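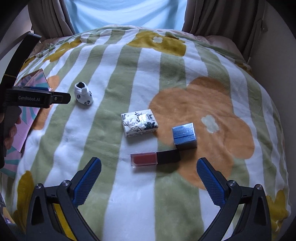

Patum Household Support – progress report to the Sanar Fund
14 February 2020
Prepared by Fuad Sisay, project coordinator

Summary

The project helps families in temporary housing to sort, store and keep track of small household belongings. We are now working with 23 households, all of them in the Gelley and Ambaye blocks. Spending is within budget and there are no changes to the agreed aims.

Work done in this period

Home visits began in Gelley and moved on to Ambaye once the first group had been seen. Each visit starts in the bedroom, where most of the clutter builds up. Small things are gathered from drawers, bags and windowsills and laid out on the bed, then sorted by where they will be kept. A typical lot is a baby sock, a packet of tissues, a lip gloss and a little box that has not been put away. Large items such as coats and pushchairs are left for the second visit.

We dropped the printed sorting sheet that was in the original plan. It had too many headings and families found it slow. We now use four groups – baby, toiletries, papers and other – and most people manage without any sheet at all.

Baby clothes remain the hardest group. Socks and bootees get separated in the wash and turn up in other rooms. Lourenço Carvalho has started giving each family with a child under one a net bag for the washing machine. The bags were bought from the sundries line.

Storage

We have handed out 11 sets of drawer dividers. The remaining sets are held at the Patum office. Several bedrooms in Ambaye have no chest of drawers, so dividers are of no use there and we would like to offer under-bed boxes in their place. Two suppliers have been asked for prices.

Spending

The storage budget for the year is £800. We have spent about £200 of this, mainly on dividers. The underspend comes from the late start in Ambaye and should be taken up by the boxes, if agreed. Travel and staff time are as forecast.

Problems

Access to the Ambaye block was delayed while the lift was out of use. Some first visits had to be rebooked. Three families have asked for evening visits, and Lourenço has changed his hours to allow for this.

Next steps

Second visits will start in Gelley. We will ask each family which storage they are still using and which they have given up on. The next report will be sent in June.

Decision requested

Please confirm that the storage line may be used for under-bed boxes as well as drawer dividers.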